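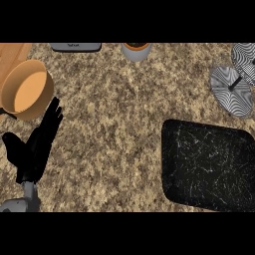
Robot Cell Technician, Countertop Cell (full time)

Altix is hiring one technician to set up, maintain and repair the Countertop Cell, a two-armed machine with jointed hands that works over a kitchen counter. The cell exists twice: once in steel and cable on our lab floor, and once as a simulated counter with the same arms. The technician is responsible for the physical cell and for telling the simulation side when something on it has changed.

The job reports to Zoila Henao, cell operations lead. Day-to-day training will come from Gilberto Montoya, who built the current cell and is moving to our second site in December. We would like the new person to overlap with him for at least six weeks.

About the cell

Two arms on a shared base, a five-fingered hand on each, one overhead camera and one forward-facing camera. The control cabinet is a Trivari unit, second revision, with the older style of terminal blocks. Wrist cables are made up in house. The hands come from Ferri and we do first-level repair on them ourselves, including finger tendons, fingertip covers and the thumb joint. Anything past the palm plate goes back to Ferri.

The arms had 3,676 hours on them at the last service. Most of the wear is in the wrists, as you would expect from a machine that spends its day reaching down to pots, cups and trays. The left wrist was rebuilt this year and the right one is next.

In simulation, the layouts change constantly. A typical one has a speckled stone counter with a cutting board and a pot along one side, a black tray on the other, and a clear stretch between them. Many of those layouts are later set out by hand on the real cell, and the technician does that too.

What you will do

Start of shift:
Walk the cell, check the guards and the emergency stops, and look over the cable runs at both wrists.
Power up, home both arms and run the finger check on each hand. Write the results in the log, including the normal ones.
Check camera alignment against the counter marks. If either camera has moved, recalibrate before anyone runs a task.

During the day:
Set out counter layouts from the task sheets. Positions are given from the front left corner of the counter.
Stand by during new tasks and stop the cell when needed. You do not need permission to stop it.
Clear faults, find out what caused them and record both. A restart with no entry in the log counts as an open fault.

Weekly and monthly:
Check tendon tension on both hands and replace fingertip covers as they wear.
Re-torque the wrist flange bolts and the base bolts.
Back up the controller settings and the joint offsets.
Measure fingertip position at the fixed test points and send the readings to the simulation group. If the offsets have drifted, they need the new values the same day.
Count spare parts and order what is low. Wrist cables take a long time to make up, so please keep two finished ones on the shelf.

Repairs:
Swap finger modules, wrist cables, joint encoders and brake boards.
Rebuild wrists with the Grukar kit. Gilberto will take you through the first one.
Bring the cell back into service after a repair, with a slow run over an empty counter and then a full layout.

Comparing the cell with the simulation

This part of the job takes more time than applicants usually expect, so it gets its own section. When a task is tried in simulation, the hand may stop just short of a pot rim and then close on it without trouble. On the real cell the same motion can touch the rim early because a cable is stiff or a fingertip cover is new and slightly thicker. The technician is the person who goes and finds out which.

You will not be asked to write simulation code. You will be asked to open a simulated run, look at where the hand is relative to the objects, and compare it with what the cell did. After that you decide whether the fix belongs on the machine, in the offsets or with the simulation group. Our present fault list has 867 closed entries and is a good place to start reading.

What we need from you

Two years or more of hands-on work with industrial or research robots, CNC machines, packaging lines or similar equipment.
Comfort with electrical drawings, a multimeter and crimp tools.
Steady hands for small assemblies. Some of the finger screws are very small and the replacements are expensive.
Lockout training, or willingness to complete ours before you enter the cell.
Clear written notes. We read each other's logs every morning.
Ability to lift 50 pounds and to work kneeling at the base of the machine for short periods.

Useful, but we can teach it:
Experience with tendon-driven hands.
Camera calibration.
Basic Linux command line use.
Any time spent with a robot simulator, even as a viewer.

A degree is not required. Time as an electrician, a mechanic or an instrument repairer counts toward the experience above.

Hours and pay

Forty hours a week, 7:00 a.m. to 3:30 p.m., with a half-hour unpaid lunch. There is no night shift on this cell. You will be on call one weekend in four, paid separately, and most calls are handled by phone.

Starting pay is $27 an hour, with a review after six months. We offer health and dental coverage from the first month, paid holidays and 80 hours of paid vacation in the first year. Work boots and safety glasses are covered. Tools are supplied, but you are welcome to use your own hand tools if they are marked.

The job is on site. The machine cannot be repaired from home, and we prefer that the fault reviews be done next to it.

How to apply

Send a resume and one page describing a machine you looked after: what it was, what went wrong with it most often and what you did about that. Drawings or photos of your own repair work are fine if your employer allows it. Please leave out the cover letter.

Zoila Henao reads all applications. First interviews are by phone and take half an hour. Second interviews are at the lab and include a paid bench session of three hours, in which you will make up a wrist cable, replace a finger module and write the log entry for both. You will also spend some time with Gilberto at the cell and can ask him whatever you like about it.

We will keep the opening posted until it is filled. If you need an adjustment for the interview or the bench session, say so in your application and we will arrange it before you come in.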